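Subject: Re: [benchwork] Pruleck wiring cell, has anyone had one on trial?
From: Veikko Juntunen
Date: 5 September 2021
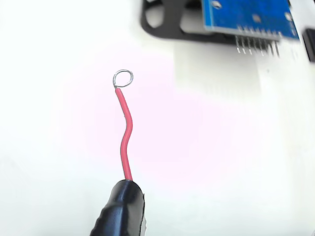 I'd be slower than you to sign anything. We have had the Pruleck kit on the bench at Kallio under Diltard's trial terms, and I've now spent more hours with it than I meant to. Answers to your points, then a few grumbles of my own.

> The brochure says it will take a pre-formed lead, find the
> header on a small board and fit the end over a chosen pin
> without a fixture. Is that true in practice?

Partly. "Without a fixture" is doing a lot of work in that sentence. The board still has to be held by something, and the lead has to arrive with its end already made up. We use a single red wire with the bare end bent into a small closed loop, and a blue module with a row of eight header pins in a black plastic frame. If the loop is badly closed, no amount of clever software will rescue you. Somebody has to make those loops, and the quote leaves that person out.

We ran 161 attempts over the trial and 82 ended with the loop on the right pin. Diltard's engineer told me this was normal for an untuned cell and would improve. It may well. I asked for the same figures from a tuned one and I'm still waiting.

> How does it cope with the wire not being straight?

Badly on our first setup, better on the second. The gentle S you get in a lead that has been on a reel is enough to put the end somewhere other than where the arm thinks it is. It has to look at the loop itself and not guess from where it is holding the insulation. The version we were first sent guessed. The update looks, but it is slow about it — 11 seconds on a good attempt, and I have a technician who does it in 2 while talking about football.

Lighting matters more than they let on. They want a plain white surface underneath and a lot of even light. We had to move the bench away from the window, and I would ask about that before you decide where yours is going.

> We were thinking of the Junolov gripper pads as an add-on.
> Worth the money?

I can't say. We only had the standard ones. Pruleck's own sheet lists the Junolov pads as "recommended" on one page and "required for fine leads" on another, and they are priced separately in both cases. Get them to put in writing which it is.

In fairness, the teaching software is decent. You can move a target pin along the header without redoing the whole job, and it didn't crash on us. The manual is readable too, apart from the safety section, which seems to belong to some other machine.

If your volumes are high and your boards never change, there might be a case. Ours change every few weeks, and each change cost us most of an afternoon. We've told Diltard we will look again in January, once they have a newer release — and on our leads, not theirs.

I can send you our log off-list if you want it. It's a plain spreadsheet and the notes column is a bit rude in places.

Veikko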